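The Good Bat

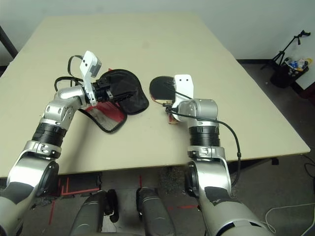
Page last changed 29 April 2021

So there I was in the back room at Lukwood, pretending to look for the spare net and really looking at Primo Cattaneo's bat case. You know the kind, black, zipper all the way round the edge, grey mesh pocket for your balls or your bus money. It had been sitting on the shelf since he stopped coming on Mondays, and I'd been very well behaved about it for 4 weeks.

Then Renzo Bassi walked in with two cups of tea and said, "Go on, then."

I should explain about Primo's bat. Everybody at the club had lost to it. It had red rubber on one side, bright as a fire truck, and he'd told us so many stories about where it came from that I'd stopped trying to make them match. He won it off a dentist in Vuvovitz. He traded a canoe for it. His favourite was that it had cost him $3,000 and his first engagement (he always let you ask which one he missed more).

"I'm not opening another man's case," I said.

"He told you to have a hit with it."

"He told me that in the parking lot, with his car running. He was being polite!"

Renzo put the teas down on the windowsill and got out his own bat, an old Stusska with black rubber and a handle gone dark where his thumb sits. He's had it for as long as I've known him and he won't hear a word about replacing it. He bounced a ball on it and looked at the ceiling and hummed, and if you've ever been hummed at by Renzo you'll know I didn't stand a chance.

I unzipped it. It smelled like peppermints and somebody's basement. There was a bit of paper tucked in the mesh pocket, folded small, and I figured it was a receipt and we were finally going to settle the canoe business. It was a score. 11-7, in Primo's tiny neat printing, and my name beside the 11.

Well, I remembered that game. It was the only one I ever took off him, a wet night in May with half the lights out, and he'd shaken my hand and said his knee was bad and never brought it up again, not once, and I'd assumed he'd forgotten it by the time he got home.

"What's it say?" said Renzo.

"Beyene's Hardware," I said. "Twelve bucks."

He laughed so hard he had to hang on to the door frame. I folded the paper back up and put it in the pocket where I'd found it, and I took the bat out to the far table, the one with the dead corner, and told him it was my serve.

He beat me, of course. The rubber was slippery with age and I kept sending everything into the wall. We played until the tea was cold, and then I zipped up the case and went out to the hall to phone Primo and ask him about his knee.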